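Betreff: Re: [greifer-praxis] Objektset von Kudgate, lohnt sich das?
Von: Irena Duda
An: Liste greifer-praxis
Antwort auf die Nachricht von Hauser
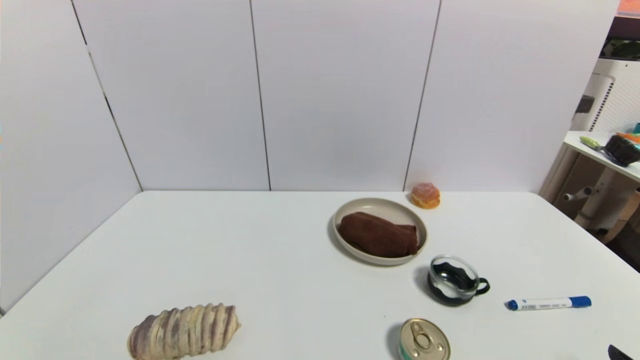
Tischaufbau mit gemischten Objekten: Teller mit Tuch, Tasse, Marker, Dose, zwei Gebäckteile

Liebe Liste, lieber Herr Hauser,

entschuldigen Sie bitte, dass ich mit der Antwort bis Januar gewartet habe. Ich wollte zuerst alle Durchläufe fertig haben und nicht nach den ersten Versuchen eine Meinung schreiben. Deutsch ist nicht meine erste Sprache, bitte fragen Sie nach, wenn etwas unklar ist.

Hauser schrieb:
> Hallo zusammen,
> wir überlegen bei uns, das Objektset von Kudgate zu bestellen, zusammen
> mit dem Greifer von Tinard. Der Vertreter sagt, man packt aus, stellt
> auf den Tisch und kann am selben Nachmittag Daten aufnehmen. Das glaube
> ich erst, wenn ich es von jemandem höre, der nichts daran verdient.
> Meine Fragen:
> - Wie gut kommt der Tinard mit weichen Sachen zurecht, also mit Tüchern?
> - Taugen die Teile aus dem Set etwas, oder kauft man besser selbst im
> Haushaltsladen ein?
> - Braucht man die Wosta-Software dazu oder geht es auch ohne?
> Preisangaben gern auch, auf der Webseite steht nur "auf Anfrage".
> Gruß, Hauser

Ich antworte in Ihrer Reihenfolge.

Zu den Tüchern. Wir haben das braune Tuch gefaltet und locker gerollt auf einen ovalen Teller gelegt, und der Greifer soll es vom Teller nehmen, ohne den Teller zu verschieben. Mit den Werkseinstellungen war das Ergebnis schlecht. Die Finger schließen so weit, bis der Stromwert die Schwelle erreicht, und bei weichem Stoff wird die Schwelle sehr spät erreicht. In dieser Zeit fährt der Arm schon nach oben, und das Tuch rutscht heraus. Im Menü gibt es einen Wert für die Haltezeit vor dem Anheben. Wir haben ihn auf 2 Sekunden gestellt, danach war es deutlich besser. Im Handbuch steht dieser Wert nur im Anhang, und zwar ohne Erklärung. Ich habe ihn gefunden, weil ich in der Software einfach jedes Menü geöffnet habe.

Insgesamt haben wir 722 Greifversuche gemacht, mit allen Objekten gemischt. Ich schreibe absichtlich keine Erfolgsquote für das ganze Set, denn die Zahl hängt zu stark davon ab, wie man die Sachen hinlegt. Wenn das Tuch in der Mitte vom Teller liegt, ist die Aufgabe leicht. Wenn ein Ende nahe am Tellerrand ist, stößt ein Finger manchmal gegen den Rand, und dann bricht die Steuerung mit einer Kollisionsmeldung ab. Diese Meldung muss man jedes Mal von Hand bestätigen, und das ist bei einer längeren Aufnahme wirklich lästig. Tinard kennt das Problem, man hat mir auf meine Anfrage freundlich geantwortet, aber einen Termin für die Korrektur habe ich nicht bekommen.

Zu den anderen Objekten: Der Whiteboard-Marker ist quer liegend gut zu greifen, aber er rollt nach dem Ablegen gern ein Stück weiter. Die kleine Glastasse mit dem schwarzen Henkel ist für mich das interessanteste Objekt. Durchsichtiges Material macht der Tiefenkamera Schwierigkeiten, und wir sind dazu übergegangen, nur am Henkel zu greifen. Die Konservendose muss man von der Seite nehmen. Von oben ist unser Versuch mit den Standardfingern jedes Mal misslungen, die Öffnung reicht dafür nicht.

Zur Qualität der Teile. Die Gebäckstücke sind ordentlich gemacht, zum Beispiel das kleine runde in Orange und Rosa und das längliche mit den Streifen in Creme und Violettbraun. Die Rillen beim länglichen sind gut für den Griff, und die Farben haben bei uns bisher gehalten. Mit dem Teller bin ich weniger zufrieden. Er ist schön, aber für einen Versuchstisch zu glatt auf der Unterseite, und wir haben sehr dünne Gummipunkte darunter geklebt. Eine Bestückung aus dem Haushaltsladen würde weniger kosten, das ist klar. Der Vorteil von Kudgate ist, dass man nach einem Verlust genau dasselbe Teil nachbestellen kann. Unsere Nachbestellung war nach 6 Werktagen da, und die Farbe war identisch.

Ein praktischer Hinweis zum Tisch. Wir arbeiten auf einer weißen Platte vor weißen Wandpaneelen. Für die Segmentierung der bunten Teile ist das angenehm, für helle Gegenstände weniger. Der beige Teller wurde von der Wosta-Erkennung am Anfang öfter nicht gefunden, besonders wenn das Licht von oben sehr stark war. Wir haben die Belichtung reduziert – danach ging es. Der Marker ist auch weiß, aber die blaue Kappe hilft offenbar genug.

Zur Software. Es geht ohne Wosta, wenn jemand bei Ihnen Zeit hat, die Ansteuerung selbst zu schreiben. Die Schnittstelle vom Greifer ist dokumentiert, allerdings nur auf Englisch und für eine ältere Version. Mit Wosta ist man schneller, aber man bindet sich an deren Dateiformat. Der Export funktioniert, nur gehen dabei die Kommentare zu den einzelnen Versuchen verloren. Ich habe sie am Ende in eine eigene Tabelle geschrieben.

Zum Preis: Wir haben für das Paket aus Greifer und Objektset 2.000 Euro netto bezahlt, allerdings als Vorführgerät. Ein neues wird mehr kosten, und die Lizenz von Wosta war darin nicht enthalten. Fragen Sie unbedingt nach den weichen Fingerkuppen, die stehen nicht im Angebot und müssen extra bestellt werden.

Würde ich es wieder kaufen? Den Greifer ja, mit den weichen Kuppen. Das Objektset auch, wenn mehrere Standorte dieselben Teile brauchen. Für einen einzelnen Tisch würde ich heute wahrscheinlich selbst einkaufen.

Die Parameterdatei mit der geänderten Haltezeit kann ich gern schicken, bitte direkt an mich schreiben, weil die Liste keine Anhänge annimmt. Und eine Frage habe ich selbst noch: Hat jemand die Kollisionsmeldung beim Tinard so eingestellt, dass sie sich nach einer Pause selbst zurücksetzt?

Mit freundlichen Grüßen
Irena Duda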